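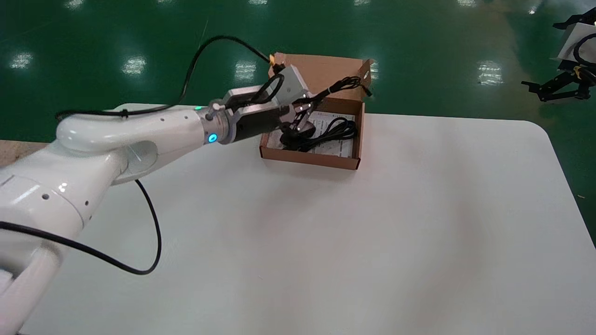 Do away goals still count once a second leg goes to extra time?

Posted by ninetyplusfive, August 27, 2020

Hello all! I've been playing and watching football for most of my life and I still can't get my head round this one, so I'm hoping somebody can settle it before our next cup tie.

I follow Stamton, a small club with a lovely sloping pitch and crowds of 500 on a very good day. We're in the Ustano Cup, where every round is played over two legs. The first leg was at home to Hladun and finished 1-1. The second is at their place in a fortnight and I'm already far too excited about it.

The cup rules say that "goals scored away from home shall count double where the aggregate scores are equal". Fine. But then they say extra time is played "if the tie remains level", and there's not a word about what happens to away goals in that extra half hour. Suppose it's 1-1 after ninety minutes at their ground, so we're dead level on everything. We go to extra time, they score, we score, and it ends 2-2 on the night. Are we through on away goals, or is it penalties?

My brother says penalties, my dad says we're through, and the two of them nearly fell out over the washing up. I'd love to know who's right, and also what happens if it stays 1-1 all the way. We've only 22 registered players and half of them would rather hide in the tea hut than take a penalty!

farpostfred
Joined: December 2014

Great question, and what a tie to look forward to!

There are two ways a competition can do this, and it comes down to which one yours has picked.

The first is that away goals count all the way through, extra time included. Under that version your dad is right. 1-1 at home and 2-2 away makes it 3-3 overall, you've scored two away from home and they've scored one, so Stamton go through with no penalties needed. If nobody scores in extra time then both sides still have one away goal each and you're off to the spot.

The second is that away goals are looked at once, at the end of ninety minutes of the second leg, and after that they're forgotten. Under that version your brother is right and 2-2 means a shoot-out.

The wording you've quoted sounds to me like the first kind. It says away goals count double where the aggregate is equal and it doesn't stop at ninety minutes, so I'd read it as still applying after extra time. But have a look at the rest of the document, there's often a separate bit near the back called "procedure for deciding drawn ties" or something like it. Ours was rule 9 and it took me ages to spot it. If there's nothing there, get your club secretary to email the competition before the match and ask for the answer in writing. Both clubs should get the same reply.

Some people think the first version is unfair on the home side – the away team gets thirty extra minutes in which to grab a goal that counts double. On the other hand the home side gets thirty extra minutes in front of its own crowd. I've had this argument in many car parks and enjoyed every one of them.

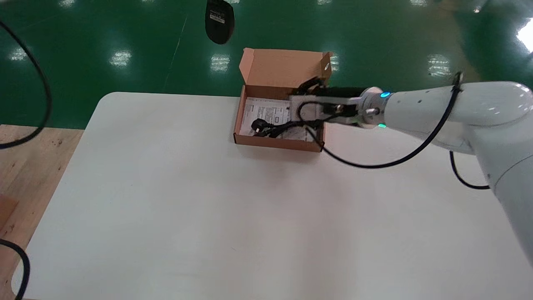
Open cardboard box with a printed leaflet inside.

Small thing on the arithmetic as well, as it catches people out: goals don't literally double. If you lost 3-1 at home and won 2-0 away it'd be 3-3, and you'd go out of the window looking at the aggregate alone, but then you compare away goals, three for them and two for you, and they go through. Nobody adds six to anything.

muddyknees7

penalties. always penalties after extra time

cornerflagcath

Lovely thread! I can't agree with the one-liner just above, because it isn't always penalties, it depends on the competition, as Fred's answer explains.

I looked after fixtures for a junior league for 7 seasons and we had exactly this. Ours only said "away goals will apply" and the two managers had each decided beforehand what it meant. The referee hadn't been told either way. In the end they took penalties, and the losing side put in a protest which dragged on for weeks. So please do ask early, and ask that the referee is told too.

If your club uses the Meter app for results, check how it's been set up for this cup. We used it in my last season and there was a tick box for away goals and another for extra time, easy to get wrong. It doesn't overrule the printed rules, of course, but you don't want the wrong team showing as winners while everyone's celebrating.

And do practise a few penalties anyway. Even the tea hut lot might enjoy it! Come back and tell us the score.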